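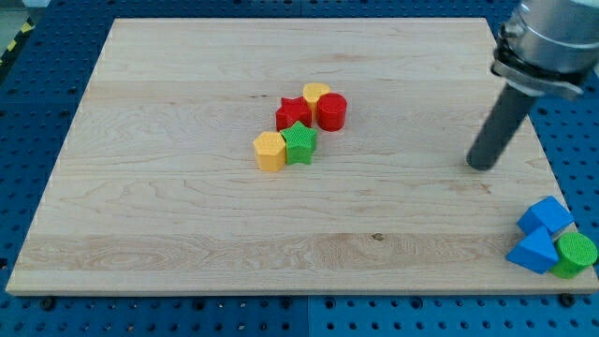 One reader wrote in to ask if the Trallanel shape blocks are worth buying when the discount sets look much the same on a shelf, and how they hold up with more than one child at them. We have had ours since March, so I can answer most of that.

The set comes in a plain cardboard box with a sheet of suggested games that you can ignore. The blocks are plastic and colored all the way through. You get hearts, stars, hexagons, triangles and cylinders. The tops are textured, the sides of the cylinders are smooth, and my two can tell some of the shapes apart by touch with their eyes shut. The younger one mixes up the hexagon and the cylinder if she only feels the side.

Standing and stacking are where the shapes differ. Cylinders and hexagons stack well. Stars stack if you line up the points, and that takes patience. The hearts will stand, but don't expect a tower on top of one. Triangles get used as roofs and ramps, mostly ramps.

We play on a flat maple board, and I would recommend something like it. On carpet everything taller than three blocks falls over. Ours is a Hämäläinen board, 16 inches on the short side, glued up from strips, and it has stayed flat. It was sold as a pastry board. It does not come with the blocks, and it cost more than they did.

Cleaning is simple on the smooth sides. The textured tops hold on to dried yogurt and need an old toothbrush. I put one batch through the dishwasher on the top rack and the color was unchanged, though the box says hand wash only.

Complaints: the storage bag has a drawstring that pulled out in the first week, and you can't order single replacement pieces. I emailed Clekton, the distributor, on a Wednesday and got a form reply.

We had a cheaper Letdale set before this one. The edges were sharper and the reds didn't match each other. I gave it away. I'd buy the Trallanel set again at the regular price, and keep it in a shoebox.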